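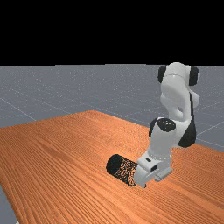
Mamta Awasthi has a number she likes to quote, and she quotes it early. "We have 1693 grasps," she says. "All clean, all labeled." Her project, Hornberg, is supposed to teach a robot arm to pick up simple things by studying recorded attempts, and every one of those attempts was made in a simulator.

I asked how many of the 1693 were made on a real arm. "None yet. The real one is planned for March."

It was planned for last March too. Awasthi doesn't argue the point. The money from Samville came late, she says, and simulated grasps cost almost nothing, so the team kept making them. On a good night they get 200.

A pile of examples is easy to grow when the floor is a gray grid and the sky is black. What I wanted to know is what a cylinder on a wood-grain table teaches a machine that will one day meet a wet jar. "It teaches where the fingers go," she says. "Friction we randomize. Lighting we should randomize more than we do."

And the attempts that fail? She keeps them, she says, in a separate folder. The learning system doesn't see that folder at present. When I say that sounds like a student who has only read the answer key, she takes a while to reply. "It's a fair complaint. We've had two arguments over it this month."

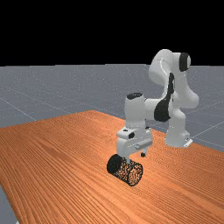 Ignacio Delacroix thinks the arguments should have come sooner, and that a set with no misses in it mostly teaches confidence. He would trade the whole collection for eight afternoons on hardware.

Awasthi has heard this from him before. "Eight afternoons gets you a broken finger and a spreadsheet," she says. She does concede that the team at Merkotberg trained on simulated grasps alone and went back to collect again.

Will Hornberg do the same? "Ask me when the arm is bolted down," she says.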